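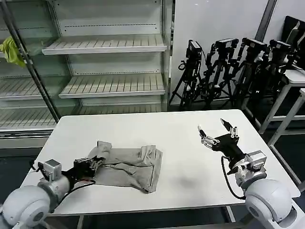

Macarena says sleeves in first, always, then thirds, and anyone folding in half is making work for themselves.

Right. Folding thread then, quick one, kettle's on

1/ Sleeves in first is fine for a shirt. For anything thick I smooth the body out before I touch the sleeves. Otherwise you get one long crease straight across the middle and it stays there till you iron it. I don't iron.

2/ Grey shows every ripple btw. Thought it'd be forgiving. Nope

3/ Side seams!! Line them up and the rest mostly follows. Mine always crumples at the bottom corner so I go back and tug that bit flat last

4/ Use a table. Not the bed. Bed is soft, everything slides, you end up with a sausage

5/ Fermín asked about rolling. Rolled is ok for a bag, hopeless on a shelf, they just unroll at you

6/ Pile of 40 to get through before tea, mostly tops. Doing the thick ones first while I can still be botherd

7/ Catalina wants to know about fitted sheets. No. Ball it up, shut the cupboard

8/ ok Macarena I tried thirds on the last 2. Bit neater. Still doing the body first tho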